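How to sort and clean a play kitchen set

Filed under: Home > Toys and Play
Reading time: 4 min
18 comments | 4 shares

A play kitchen gets grubby faster than most toys, and the small parts end up all over the house. I do ours once a month, and it takes under an hour.

Start by tipping everything out on a clear table. A white or pale surface helps, as the dirt shows up and small pieces of toy food are easy to spot. Put anything cracked or chewed to one side for the bin.

Sort what is left into three groups: things to eat from, things to cook with, and food. Plates, cups and mugs go in the first. Colanders, spatulas and squeeze bottles go in the second. Fruit and vegetables make up the third.

Wash the hard plastic pieces in warm water with a little washing-up liquid. Use an old toothbrush on slotted or perforated parts. Squeeze bottles hold water, so take the tops off if they come off and stand them upside down overnight. Wipe hollow fruit with a damp cloth and keep it out of the bowl, or water gets in at the seams.

Wooden pieces should only be wiped. Vikas Tripathi asked in the comments about painted wood, and the same goes for that.

For storage I use two shallow Prendell trays and one deep box. Cookware goes in the deep box with the longest handles standing up. Food goes in one tray and tableware in the other. Label the ends, not the lids, if you stack them.

Posted by Gizella Major in January

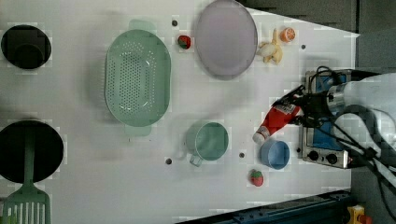

If the set has grown too big for the trays, put a few pieces away in a cupboard and swap them over next month.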